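About Foderel Robot Care
Servicing and setup for small robot cells

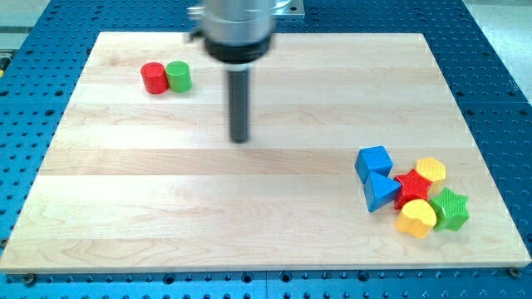

Foderel sets up, maintains and repairs small robot cells for schools, training centres and light manufacturers. Most of our customers have one arm on one table, and no full-time technician to look after it. The maple board and the coloured blocks are part of how we check a cell. We put two short cylinders in one area of the board and a tight group of shapes in another, with clear wood between them. The tip of the tool has to come down over the middle of the board at the height the program says it will.

What we do

We started out repairing arms that had been sent back to the shop in a crate. Too often the arm was fine and the trouble was in the table, the mounting or the cabling, none of which came with it. We now do nearly all our work on site. Our workshop on Tehrani Road is used for parts, bench repairs and the training cell.

A standard visit starts with the table. We check that it is level in both directions and that the base bolts are at the torque marked on the service card. Then we look at the work surface. A wooden board is kind to plastic parts and to the tool, but it moves with the seasons, so we take it off, clean underneath it and fasten it down again. If it has cupped we plane it or replace it. The perforated table gets vacuumed at the same time, as swarf and grit collect in the holes and end up under the board.

After that we go over the arm itself. We look for play at the wrist, worn cable jackets and loose screws at the tool flange. The tool is taken off, the mating faces are wiped down and the tool centre point is taught again. Please don't skip this last step if you change a tool yourself between visits. A rod that sits two millimetres off will still look right from across the room.

The last part is the block check. We run the same short program at low speed, first with an empty board and then with the blocks out. We use blocks with different outlines, such as cubes, stars and hearts, to show up errors in rotation that a plain cylinder will hide. The results go in the log, and a copy stays with the cell.

The Vitia package

Vitia is our yearly service plan. It covers 2 visits, phone support on weekdays and a loan controller if yours has to come back to the shop. Wear parts are extra and are quoted before we fit them. Repairs outside the plan are charged by the hour, plus travel.

The Pratham program

Pratham is our course for school and college staff. It runs for 5 days at the Tehrani Road workshop, in groups small enough that everyone gets time on the pendant. Participants level a table, mount a board, set a tool centre point and recover the arm from a protective stop. No programming background is needed. The next intake is in November and there are still places.

Before you call

Have the serial number and the last error code ready. Leave the cell powered if it is safe to do so – some controllers clear their fault history when they are switched off. If the arm has struck the table, press the emergency stop and leave everything where it is until we've talked.

Service desk: extension 1534
Parts and training: extension 2076

Page updated November 1, 2022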